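Larkdale Two-Tone Wool Gloves, Adult
Item 2206
Sold by the pair. Single gloves are available on request, at half price, to people who have already been through a Canadian winter with a dog.

The Larkdale is our everyday knitted glove. It is warm, it is soft after the first wash, and it has never been described as sleek. The hand is ribbed wool in one plain colour and the striped knit comes in a second, so you can match it to your toque or, as most of our customers do, not bother.

Colours
Grey with rose stripe
Navy with oatmeal stripe
Forest with more forest (sold out until July)

Sizes
Small, medium, large. If you fall between sizes, go up. The wool will come down to meet you, especially if someone in your household is careless with the dryer.

What it's good for
Walking, waiting for buses, scraping a windshield if you're quick about it, carrying groceries in from the car. It will do for light shovelling, though the Cunbridge mitt is a better choice past the first ten minutes. It isn't waterproof. We get asked this every year, usually in March, usually by someone who is already wet.

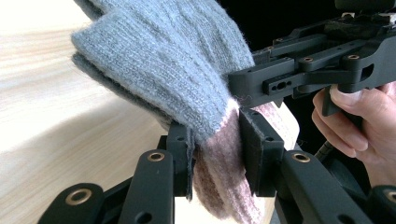
Wool wears, and we'd sooner say so on the product page than in a reply to your email. Fingertips tend to go first, then whichever spot meets your keys. The grey one has got to the stage of loose fibres and a ragged edge, with a thin strand dangling, and the correct response to a strand like that is to leave it alone. Don't pull it. Don't snip it flush either. Thread it onto a blunt needle, work it back through to the inside and catch it down with a couple of small stitches. The muted rose and whitish bands are more forgiving of a clumsy mend than the plain grey, so practise there if you get the choice.

Care
Hand wash in cool water with wool soap. Squeeze, don't wring. Roll in a towel, then dry flat, away from the radiator – yes, even overnight, even if you need them for the morning. Pilling can be taken off with a fabric comb. Store clean, in a closed bag, as moths have excellent taste and all winter to exercise it.

Mending kit
A Jiteck darning needle and two small cards of matching yarn, item 1286. It fits in an envelope and ships at the letter rate. Please tell us which colour you have. "The nice one" has not narrowed it down so far.

Goes with
Larkdale toque, item 284
Nassar liner glove, item 61 – thin enough to wear underneath, provided you went up a size as instructed

Returns
Unworn pairs can come back within 30 days. Worn pairs are yours, and so is the dog hair.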